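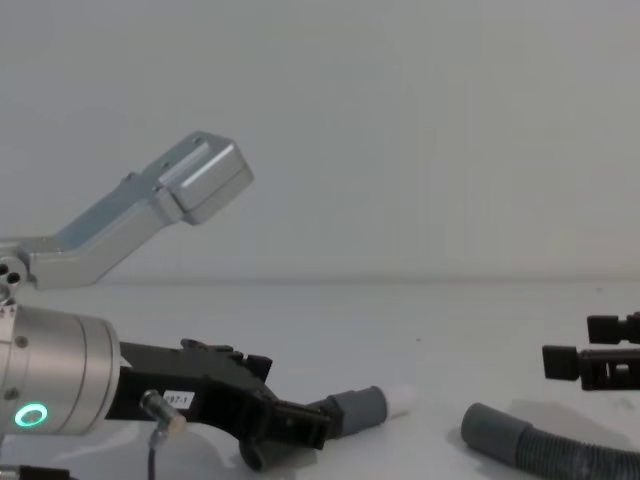

*Green ring light and white table.*

**Drawing & Illustration > Beginners > Learning to draw from step-by-step books: does it carry over?**

**oston_ink** wrote:

I've been working through a step-by-step drawing book since September and I have a question for people who started the same way. The book is all horses and dogs. Each one starts with circles for the chest and hips, then a line for the back, then the legs, and so on until you have a finished animal. I can follow it fine. My horses look like the horses in the book.

The problem is when I close the book. I tried to draw my sister's dog from the couch while he was asleep and got something like a bag of flour with ears. I don't know which circle goes where if the animal isn't standing sideways with all 4 legs showing.

Is this normal? Should I finish the book or drop it and do something else? I have maybe half an hour a night, at the kitchen table, with a regular pencil and printer paper.

---

**Grayhatch** wrote:

Normal. Drop the book.

The circles are somebody else's answer. The person who made the book looked at a lot of horses and then boiled it down, and you're copying the boiled-down part. Draw the dog. Draw him badly every night for a month. You'll learn more from that than from finishing the last chapters.

---

**marlpit** wrote:

I'd disagree with that. I learned from those books as a kid and again as an adult, and they do one thing well: they get your hand used to making a long curve in one go and to keeping the sizes in line with each other. If you drop it now you'll be learning to look and learning to move the pencil at the same time, and a lot of people quit at that point.

What I'd do is keep the book but change how you use it. Take one horse you already know how to draw. Draw it facing the other way. Then draw it with the head down. The book won't show you that, so you have to work out where the circles go.

---

**Grayhatch** wrote:

> a lot of people quit at that point

A lot of people also quit because they've drawn thirty nice horses out of a book and can't draw anything in their own house. I teach an evening class and I see it every term. They come in with a folder of very clean copies and freeze up when I put a boot on the table.

I'm not saying the books are harmful. I'm saying half an hour a night isn't much, and I wouldn't spend it there.

---

**two_b_or_softer** wrote:

Both of you are kind of talking about the same thing. Flipping the horse is already drawing from your head.

oston_ink, a few practical things that helped me:

- Sleeping animals are hard. They fold up and you can't see where anything attaches. Try him when he's sitting, even if you only get a minute before he moves.
- Start with a line for the spine and put the circles on it after. The book does it the other way around, but the spine is what you can see on a real dog.
- Don't erase. Start a new one next to it.
- Draw smaller. If you fill the whole sheet every mistake looks huge.

I use the Alletti sketch pads, the cheap ones with the gray cover. The paper is a bit rough but it takes a soft pencil and you don't feel bad about wasting it.

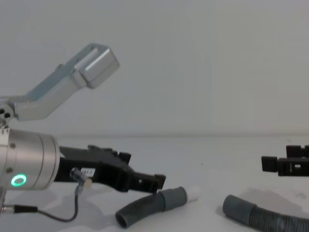 The other thing is timing. Set a timer for 2 minutes and stop when it goes off, even if the dog only has a front half. I did this with my cat for most of a winter. The first couple of pads are embarrassing. Then somewhere in the third one the shoulders started landing in the right place, and I couldn't tell you what changed.

---

**oston_ink** wrote:

Thanks, all of this helps. I tried flipping a horse tonight and it was much harder than I expected. The front end came out okay but the back legs bend the wrong way and I had to look at a photo to see why. I didn't know the joint halfway up the back leg is the heel. The book never says that, it just has you draw a bump.

So I guess that's a point for each side.

Will try the timer tomorrow. What pencil do you mean by soft? Mine just says HB.

---

**two_b_or_softer** wrote:

2B or 4B. HB is fine to start. You'll notice it doesn't get very dark and you'll press harder to make up for it, and then you get dents in the paper.

---

**Kettlewick** wrote:

Skeleton diagrams. Look up a dog skeleton and a horse skeleton and put them side by side. It's the same set of bones with different lengths. Once I saw that, I could do a cow without ever having looked at a cow page.

I'd skip the muscles for now. People get lost in the muscles.

---

**marlpit** wrote:

Agree on the skeleton, with one warning. Don't memorize the names. I spent weeks on names and it did nothing for my drawing.

Also, there are books that sit between the two camps here. The one I've had the longest is an old library discard called the Birkix Animal Sketcher. Every animal gets a construction page, and then the facing page has it lying down, turning and walking away from you, with no steps. You're supposed to find the circles yourself. I've never seen it in a shop, but copies come up used. Mine cost me 8 dollars and the spine is mostly tape.

---

**Grayhatch** wrote:

I've seen that one. The cats are bad but the rest is good, and the walking-away pages are the best part of it. If the book oston_ink has were like that I'd have said keep it.

---

**marlpit** wrote:

The cats are fine.

---

**Grayhatch** wrote:

The cats have human noses. Look at the sitting one again.

---

**marlpit** wrote:

Okay, the sitting one is odd. The stretching one is a good drawing.

---

**fernlot** wrote:

Question from a lurker, because I'm in about the same place as the original poster. Does it matter if I draw from photos? I don't have a pet and I'm not going to stand at the fence of somebody's field in this weather.

---

**Kettlewick** wrote:

Photos are okay. Pick ones where the animal takes up most of the picture and the light comes from one side. Avoid close-ups taken from right in front, the nose gets huge and the body disappears and you'll copy that without noticing.

Video is better if you have it. Pause it at a random spot and draw whatever you get. You'll end up with poses you would never pick.

---

**two_b_or_softer** wrote:

Seconding paused video. Also, natural history museums if you have one near you. Stuffed animals hold very still. I went to the one in Asfaw on a weekday morning and had the whole deer case to myself.

---

**oston_ink** wrote:

Update after doing the timer for a while. I'm doing five or six of the dog each night and then one page from the book as a sort of cool-down. Most of the dogs are still bad. A few have a neck that looks like it belongs to the rest of him. Starting with the spine was the biggest help.

He has figured out that I'm staring at him and now he comes over every time I sit down with the pad, so I have a lot of drawings of a nose.

I'm going to finish the book anyway. There are only a few horses left in it.

---

**Grayhatch** wrote:

Fair enough. Keep the nose drawings and put the date on the back.

---

**fernlot** wrote:

Tried the paused video with a goat. Spine first, then circles. It's recognizable as a goat, though the legs are too short. Where do people post their sketches on here? I can't find the section.

---

**marlpit** wrote:

It's under Sketchbooks, one thread per person. Put your username in the title. The goat legs are probably short because you ran out of paper, I do that all the time. Mark the ground line first. 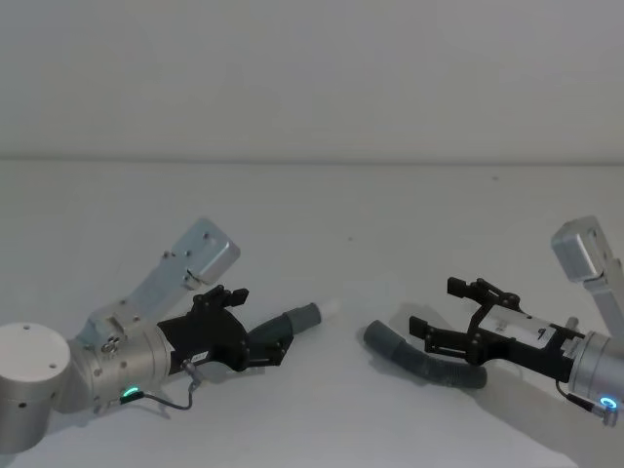
*Two arms, one white tabletop.*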